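From: Arvid Hedlund
To: vumesar-modding list
Subject: Re: [vumesar-modding] Skjelbred map, black textures at distance

Grethe Oddsson wrote:
> Installed the Skjelbred map over a clean copy of Vumesar. Town loads
> fine, but the roofs past the harbor go solid black when I back away
> from them. Up close they look normal. Same thing with the Lirach
> vehicle pack removed. Is this the map or my settings?

It's the map. The roof textures were exported without mipmaps, and the game fills the missing levels with black once you are more than 300 units out. Edvin Lunde reported the same thing on the warehouse set in January.

Two ways to fix it:

1. Open roofs_02.tex in the archive tool, select all 20 entries, and rebuild with mipmaps on. Leave compression as it is. Save to a new file and rename it afterwards — saving in place corrupts the header in the current build.

2. Wait for the next upload. Margit Eide has the corrected archive and is still checking collision on the north pier.

If you go with the first option, delete the cache folder before you start the game. Otherwise it keeps reading the old copies and you will see no change.

The draw distance slider has no effect on this. I tried it at both ends.

Separately, object 744 in the placement file points to a model that was renamed. It only produces a line in the log and can be ignored for now. Gunvor's Grolville map has the same entry, copied over with the street lamps.

Arvid 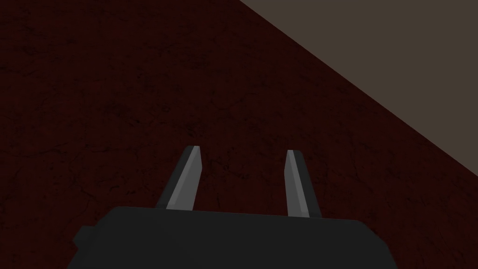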